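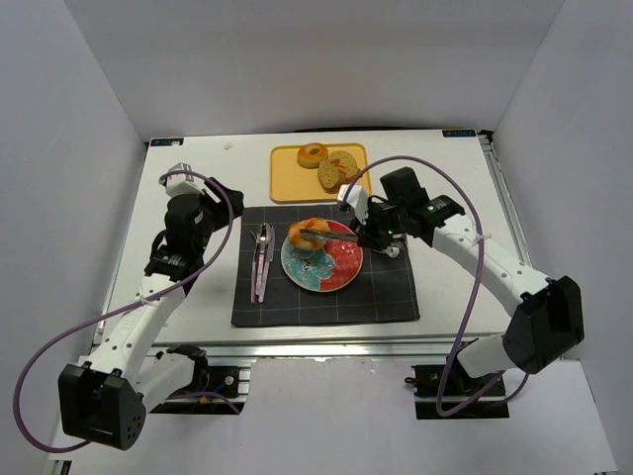
Chapter 3

What We Do Before Noon: Breakfast as a Habit

I grew up in a house where breakfast was bread, butter, and silence. My father read, my mother packed lunches, and I ate standing up with my coat half on. When I got to college and met people who sat down to eggs every morning (eggs! on a school day!), I thought they were showing off. It took me years to see that they had a breakfast their family had taught them, and so did I, and that neither of us had ever really picked it.

So this chapter is about meals, but mostly it's about routine. In Chapter 2 we looked at how households divide up chores. Now I want to look at something smaller, the first meal of the day, and ask where its rules come from. Why does soup feel wrong at seven in the morning in one town and completely right in another? Why will a person who tries a new dinner every night eat the same bowl of cereal for ten years straight?

I'll be leaning on a study I worked on in the town of Cokevness, where my students and I collected 2,855 breakfast diary entries from 120 households. Some of the entries were a full page long. One just said "toast, late." I love that one, and we'll come back to it, because the word "late" tells you more than the word "toast" does.

Before you read on

Get a notebook and write down what you ate this morning, where you were when you ate it, and who else was in the room. If you skipped breakfast, write that down too, and write what you did with the time. Please don't tidy up your answer! My first batch of students all turned into people who ate fruit and yogurt the minute I asked them to keep a diary, and it was a week before the cold pizza started to appear.

Keep the notebook going while you work through the chapter. You'll need at least a few mornings' worth of notes for the exercise at the end of Section 3.4.

Words you'll meet in this chapter

Script: a set of steps people expect to happen in a certain order. Coffee first, then food, then the news is a script. You usually notice a script only when somebody breaks it.

Place setting: the dishes and utensils laid out for one person, and the way they're arranged. A plate, a mug, a fork, a spoon and a knife already tell you a lot about what kind of meal is expected.
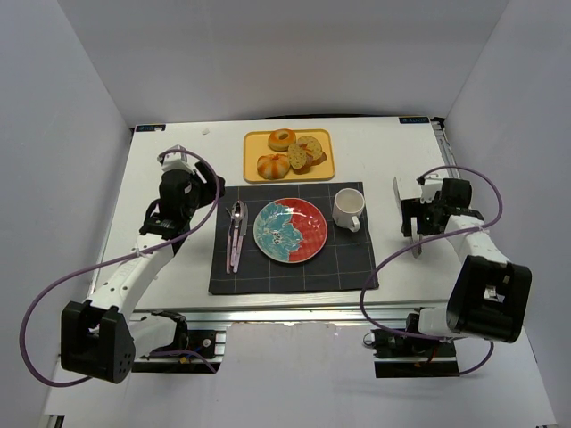 Anchor food: the item a person names first when you ask what they have for breakfast. For my father it was bread. For a surprising number of people in Cokevness it was coffee, and when I said coffee wasn't a food they argued with me, and I lost.

Carry-out breakfast: anything eaten away from the place where it was made or bought. Cars count. So do bus stops, and so does the walk from the kitchen to the front door, if it's a long enough walk.

Weekend shift: the change in a household's breakfast script on days when fewer people have to be somewhere. We'll see that the food often changes less than the seating does.

A short story about a table

One of the families in the study, the Cunhas, had a kitchen table they hardly ever used in the morning. Everybody ate at the counter, in order of who had to leave first. Then in June the counter was torn out for repairs, and for a few weeks they all had to sit down together. I expected complaints in the diaries, and there were plenty (elbows came up a lot). But the entries also got longer. People began writing down what was said as well as what was eaten. When the new counter went in, two of the children went back to it and the youngest stayed at the table with her grandmother.

I don't want to make too much of one family. Still, notice what changed and what didn't. The food was the same the whole time: bagels, jam, milky coffee. What moved was the furniture, and a whole script moved along with it. Keep that in mind when we get to Section 3.2, where we'll compare homes that have a fixed breakfast spot with homes that don't.

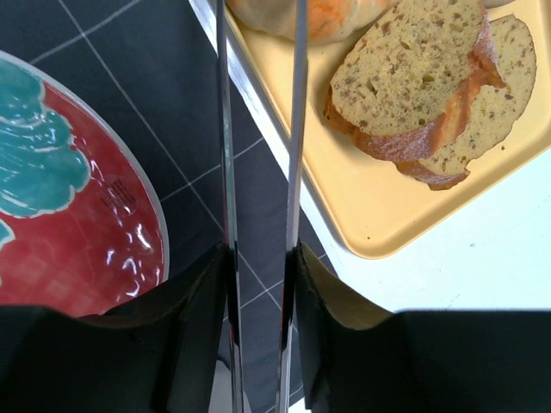 Dezső Csonka

3.1 Who decides?

Let's start with the plainest question I can think of. Somebody in your home decided what there would be to eat this morning, even if that decision came down to buying the same loaf again. Who was it?

When we put this to the Cokevness households, 44 of them gave us one name right away. The rest talked it over, and quite a few changed their answer while we were standing in the kitchen. A mother would say she decided, and her son would point out that she only bought what he'd finish. It's a fair point! The person who shops and the person who eats are both making choices, and they're often making them about each other.

Try it on your own notes now. Next to each morning, write who bought the food, who put it on the table, and who could have said no to it. If all three are you, ask where you learned to buy that particular thing, and write the answer down before you turn to the first set of diaries.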